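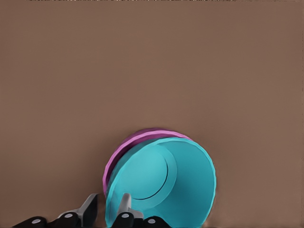
Merja Kemppainen

Two cups, one stuck in the other. You could pull them apart in a second. Maybe while talking to your brother and not even looking.

Now do it with two fingers. Stiff ones. And you can't feel anything.

That's the job a robot hand has. The cups here are pink and turquoise, and they aren't real cups at all, they're made by a computer. So is the hand. It's a sort of practice world. Robots can try things in there and if a cup goes flying, who cares, press the button and start over.

Look at the two gray fingertips. One is outside the cups. The other comes up at the rim of the turquoise one. To grab a cup this way you need one finger on each side of the plastic, then squeeze. Not too hard! Too hard and a real cup bends. Too soft and it slides off.

OK so why would anybody want a robot that can do cups?

Where I went to find out

I went to Odavcombe, where there is a big kitchen called Feketti. Not a restaurant. Nobody eats there, except the workers at lunch. They cook for schools and send it out in vans. 432 lunches every school day. Every lunch has a cup with it, and every cup comes back dirty. Some come back with peas in.

The cups get washed in a huge machine. Before that, someone has to pull apart the ones that kids have jammed together (was it you?). A cup stuck inside another cup doesn't get clean. The water can't get in.

For years the someone was Paavo Kettunen. He stood at the cup table from 9 in the morning until his lunch break. Pull, turn, put in rack. Pull, turn, put in rack. His thumbs hurt. He told me he used to dream about cups, and they were not good dreams.

Then the robot came

It's an arm, bolted to the floor next to the washer, with a hand on the end. The people at Feketti call it Ursu. It has a camera so it can see the table. It doesn't have a face. I asked. Paavo thinks it should have one, his boss thinks it would get greasy.

Here is how it works, the short way:

It looks. The camera takes a picture and the computer works out which bits are cup and which bits are table. Bright colors help.

It picks a spot. Usually a rim, rims are good to hold.

It moves, it closes its fingers, it lifts.

It looks again. Did the cup come? If not, try a diffrent spot.

The looking again part took ages to get right. Lauri Ahonen works for Stalico, the company that set up the arm. In the first week it kept lifting two cups at once and thinking it had one. Into the rack they went, both together, still stuck. So Lauri went back to the practice world and gave it lots more stuck cups to try. Standing up, lying down, all sorts.

Why not just practice on real ones? Slow, he says. Also you'd have to keep picking them up off the floor.

What about Paavo?

This was my biggest question. It might be yours too. If a robot does your job, what do you do?

Sometimes people do lose their jobs when machines come. That's true and it's not fair to pretend it isn't. At Feketti there used to be two people on cups each morning. Now there is one, and he mostly isn't on cups.

The one is Paavo. He looks after Ursu. He wipes the camera, he empties the tray of cups the robot gave up on, he does those by hand. There were 80 of those on the day I came, which was a bad day, he said. Something to do with custard. He also checks the racks, and he learned how to stop the arm and start it safely. There's a red button. I was not allowed to press it.

The other one was Aarne Turunen. He moved to the cooking side. He likes it OK. He misses chatting with Paavo, the kitchen is loud and everybody has their hands full. I hadn't thought about that before I went, that a job is partly the person standing next to you.

And Paavo said it's quiet at the cup table now. His thumbs are better. But he has to stay alert all the time, and before he could let his mind wander off. Some days he's more tired than he used to be. A different tired, he said. In the head.

Does the robot go faster?

No! That surprised me. Paavo is faster, easily. He raced it for me and he was done and drinking his coffee while it was still looking. But the arm doesn't get sore, and it doesn't mind peas.

It's no good with anything new, though. In April the kitchen is getting smaller cups for the youngest kids, and Lauri has to come back and teach it those. You would need no teaching at all. You'd see a small cup and think, small cup.

Try it at home

Get two plastic cups, not glass. Push one into the other, not super tight. Lay them on their side on a table.

Put on thick gloves or mittens. Use only your thumb and one finger, and one hand. Other hand behind your back.

Now get them apart. Then try with one eye shut. Then ask someone to do it while you tell them where to move, left a bit, down a bit, close. They keep their eyes shut and they can only do what you say, nothing extra. That last one is the nearest to programing a robot, and there'll be some shouting.

Arvo Pelkonen's class tried it and the mitten part was the hardest, they thought. Write in and tell me which was hardest for you.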